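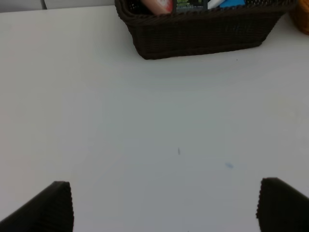 A brown woven basket on the white table, with four items partly visible inside.

Sudstead Shared Kitchen: Baskets, Fruit and the White Table
Frequently asked questions. Last updated 7 October 2025.

Who can use the baskets?

Anyone with a key card for the Sudstead building. This covers tenants on all floors, their employees, and guests who are with a tenant. You do not have to sign anything to take something out of a basket. Larger groups, meaning a meeting or training of 15 people or more, should order separately through Mitali Hettiarachchi at the front desk.

What goes in the woven baskets?

Packaged items and small household things that people share. Bottles and tubes go in standing up if they fit. Packets go in on edge with the label facing the front. Please do not lay things flat across the top, as whatever is underneath gets forgotten and ends up past its date.

Can I put my own lunch in a basket?

No. Anything in a basket is treated as shared, even with a name on it. Personal food goes on the lower shelf of the refrigerator or in your own locker.

Can I leave things directly on the table?

Only while you are using them. The table is the prep surface for the whole kitchen and needs to be clear enough to wipe down. Items left out at closing are moved to the nearest basket, or to the lost property shelf in room 213 if they don't belong in the kitchen.

How do I clean the table?

Use warm water with a little dish soap and a soft cloth, then dry it. Do not use scouring powder or the rough side of a sponge on it. The matte finish goes shiny where it has been rubbed hard, and it does not come back. Do not cut directly on the table. Cutting boards are in the drawer to the left of the sink.

There is a mark on the table that won't wipe off. Should I report it?

Small dark marks and fine scratches don't need a report. Rezaul Rathnayake checks the surface each January and decides whether anything has to be repaired. Please do report chips, lifted edges, burns, or anything sharp.

How are the baskets cleaned?

Empty the basket and shake the crumbs out over the trash can. Go over the weave with a dry brush, paying attention to the corners and under the rim, then wipe it with a damp cloth. Leave it upside down on a towel until it is fully dry before anything goes back in. The baskets do not go in the dishwasher. The one time we tried it, the base came out bowed and the basket rocked on the table from then on.

Can the baskets be moved to another room?

For an hour or two, yes. Bring them back with whatever was in them. Set them toward the back of the table so the front stays free for prep.

Where does the fruit come from?

We get a mixed box from Haque, a produce wholesaler, and top it up from the Kallby market when it runs low. The mix changes with the season. Kiwis, apples and bananas are the usual ones. If you would like something else, write it on the sheet inside the pantry door.

Is the fruit washed?

No. Wash it yourself before you eat or cut it, including fruit you plan to peel. A knife carries whatever is on the skin into the flesh.

How do I tell if a kiwi is ripe?

Hold it in your palm and press lightly with your thumb near one end. A ripe kiwi gives a little, like a ripe peach. If it is hard all over, it needs more time. If it feels mushy or the skin slides under your thumb, put it in the compost. Color is not much help with the brown, fuzzy kind, since the skin looks nearly the same from the day it is picked. A few darker patches on the skin are normal.

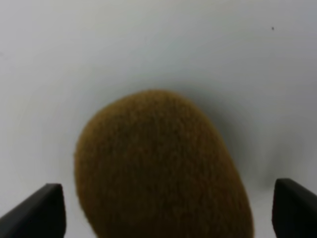 Please test one or two at most. A kiwi that has been squeezed by everyone on the floor bruises under the skin, and the person who finally cuts it open finds a soft, glassy spot in the middle.

My kiwi is hard. How do I ripen it?

Put it in a paper bag with an apple or a banana and leave it at room temperature. Check it every day. Most are ready within a few days, although very firm ones can take longer. Write your name on the bag. Once a kiwi is ripe it will keep for several more days in the refrigerator.

Do I have to peel a kiwi?

You can eat the skin if you don't mind the fuzz. Rubbing the fruit with a clean towel under running water takes some of it off. Otherwise, cut the kiwi in half and scoop it out with a teaspoon, or trim both ends and run the spoon around just inside the skin until the fruit slides out whole. Rinse the cutting board soon afterward, as the juice gets sticky.

Can fruit be stored in the baskets with the packaged items?

Please keep them apart. Loose fruit rolls under heavier things and gets crushed, and one leaking kiwi can ruin a paper package. There is a separate bowl for fruit on the counter by the window.

I have an allergy. Are the shared items safe for me?

We can't guarantee it. The kitchen handles nuts, dairy, gluten and fresh fruit, kiwi included, and the same boards and knives are used for all of them. Read the label on any packaged item. If a package has no label, don't eat from it.

Who restocks, and when?

Prasanna Cassim restocks in the morning, before the kitchen opens at 8. Anything past its date is removed at the same time. If a basket is empty before the next round, leave a note at the front desk.

What does it cost?

Tenants pay a kitchen share of $22 per person each month, which is included in the invoice from Stirkent, the building manager. It covers the shared food, soap, cloths and paper towels. Guests don't pay.

Can my company opt out?

Yes, with one full month's notice in writing. Your staff can still use the sink, the refrigerator and the table, but not the shared food.

Who do I contact about something not covered on this page?

Nazanin Nouri handles kitchen questions for all floors. Her mailbox is next to the front desk, and she is usually in the kitchen before lunch. For plumbing or electrical problems, call Stirkent directly at the number posted by the door.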